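The second part of the survey asked tenants how they judged the surfaces in their homes when deciding whether to report a fault. Of the 1274 households contacted in Ustudby, 713 returned a usable form. Most answers dealt with kitchens and hallways.

Dark finishes drew the fewest reports. Tenants said scratches on them were hard to see in the evening, and many let small damage go until the next inspection.
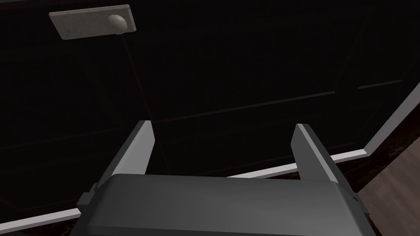
Figure 4a. Very dark cabinet front.

Stone and concrete gave mixed results. Long-term tenants tended to treat cracks as normal aging, while those in their first year reported them quickly. The same split appears in the Krishnan housing blocks, where the form was handed out in November. We did not adjust for building age there, as the records were incomplete.

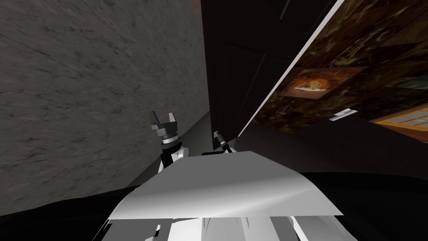 Figure 4b. Gray wall with thin darker cracks, next to a dark brown wooden panel.

Repair cost had little bearing on whether a fault was reported. Tenants who knew the price of a repair reported at nearly the same rate as those who did not. Patterned finishes were named often in the written comments, mainly by people who found it hard to tell a stain from the pattern.

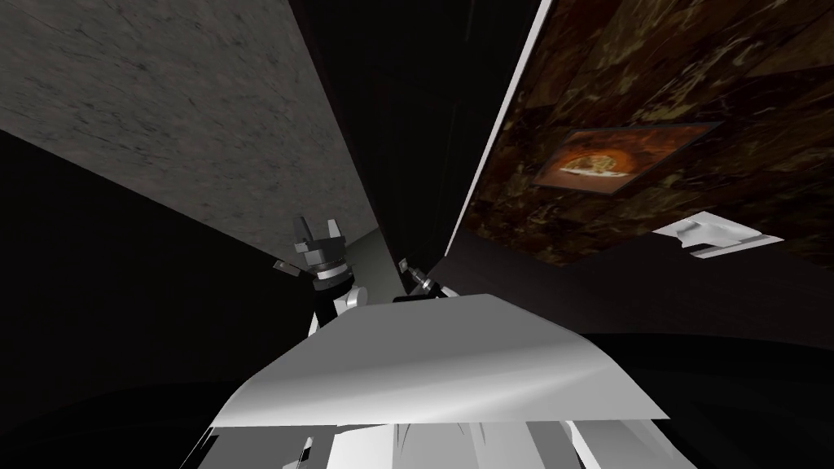 ### 4.3 Wording of the form

Two versions of the form were used. The short one asked for "damage" and the long one for "damage or wear." The long version brought in more comments on stone surfaces, but fewer of them led to a repair order.
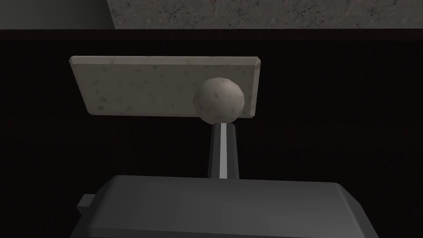 **Nesma Abdel Rahman**
Survey lead, Grasilness

The coding of written comments was done by two readers working apart. Where they disagreed, the comment was left out of the totals.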